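Dornholm Home CO2 and Air Quality Monitor 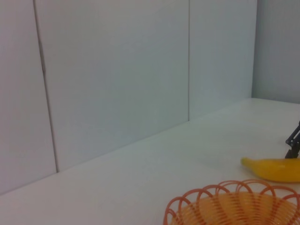
I've been selling the Dornholm for two winters now and it's still the one I'd buy with my own money. It reads carbon dioxide in parts per million, and that gives you a decent clue to how much of the air in a room has already been through somebody's lungs! My own back bedroom in Drovport hit 1,462 overnight with the window shut, and 838 the next night with it open a crack. If you can, stand it on something flat and plain like the smooth white tabletop up top, a little way out from the wall, and keep it away from your face (breathe on it and the number shoots up).

It won't tell you whether there's a virus about – no monitor like this can – and it isn't a medical device. I set the alarm at 2,000, but you can change that.

Runs off USB or the built-in battery. Comes with a 12 month guarantee and a cable. The Killine wall bracket is sold separately, and the older Shevchuk bracket doesn't fit, sorry.

Back in stock in March.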